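Stop Telling People Baking Is a Science

Whenever somebody says they can't bake, somebody else tells them it is because baking is a science. I have heard it at school fairs, in cookery classes and from my own brother-in-law, who has never made anything more difficult than toast. It is meant kindly. I think it has put more people off making a cake than any burnt tin ever did.

My view is that home baking is a craft with a few sums in it, and that we should teach it that way. The sums matter. If you double the bicarbonate of soda in a gingerbread you will taste it. But most of what goes wrong in a home kitchen has very little to do with a few grams of anything. It goes wrong in the oven, or in the mixing, or because the person followed the time on the page and ignored what was in front of them.

Take the oven. Mine, a second-hand Gallau, runs hot at the back and cool by the door. A loaf cake that should take 50 minutes needs turning after 30, and then it needs watching. No recipe can know that. Hortensia Restrepo, who taught the evening class I went to for two winters, used to make us bake a tray of plain biscuits before anything else, just to see which corner browned first. We drew a map of it on the back of the recipe sheet. I still think it was the most useful lesson of the course, and there wasn't a set of scales in it after the first five minutes.
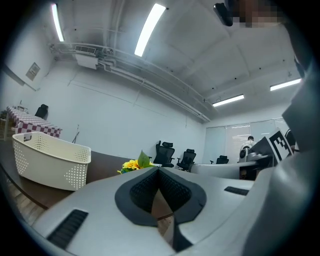

A dark brown wooden table top.

I should say that I own scales and use them. Cups are a poor way to measure flour, and I won't defend them. What I object to is the next step, where the beginner is told to buy a thermometer, a second thermometer, a special tin and a mixer that costs more than the cooker. Kevin Chávez, who sat next to me in that class, spent a whole month's spare money on a Kadura stand mixer before he had made a single sponge. He then overbeat every batter he put in it. His cakes rose, sank and came out like bath mats. When Hortensia took the mixer away and gave him a wooden spoon, he got a decent Victoria sponge on the second go. He could feel the batter loosen, and he stopped.

There are people who will say this is all very well for a sponge, but try it with macarons. Fair enough. Macarons are fussy, and so is anything with boiled sugar. I have made macarons six times and been pleased with 2 batches. But they are a strange thing to hold up as the standard for everybody. Most people at home want a birthday cake, some scones, a tray of brownies for work and something to do with bananas. Every one of those will forgive you a good deal. A brownie forgives nearly everything except being left in too long.

The other argument is that precise instructions help people who are nervous. Jairo Muñoz put this to me quite strongly. He bakes for a café and trains the new starters, and he says a beginner with no rules just panics. I agree that they need rules, but I would choose different ones. Write down what the butter should look like when it has been creamed enough — pale, and soft enough to drop off the spoon. Write down that the cake should be springing back in the middle and just coming away from the sides. Then put the time afterwards, as a guide. Too many recipes give the time alone, to the minute, and leave the reader to blame themselves.

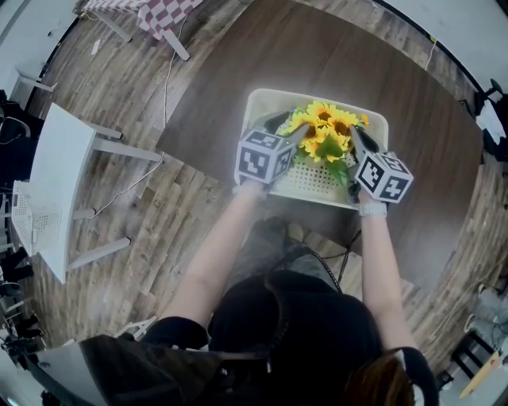 At the table, both arms stretched forward.

Older recipe books are often better at this, oddly, even though they leave out half the quantities. I have one that says to bake a seed cake "until it stops singing". It took me years to work out that you can hear a cake: a wet one ticks and hisses quietly when you hold it near your ear, and a finished one has almost gone silent. I now listen to all of mine. I have never seen it in a modern recipe.

If I ran a beginners' class I would give everyone the same plain sponge to make for 8 weeks. By the third they would be bored, and by the fifth they would be noticing things. I suspect half of them would leave, and I would have to put up with that. The rest could make a cake in a strange kitchen, with somebody else's oven and a tin of the wrong size, and know when to take it out.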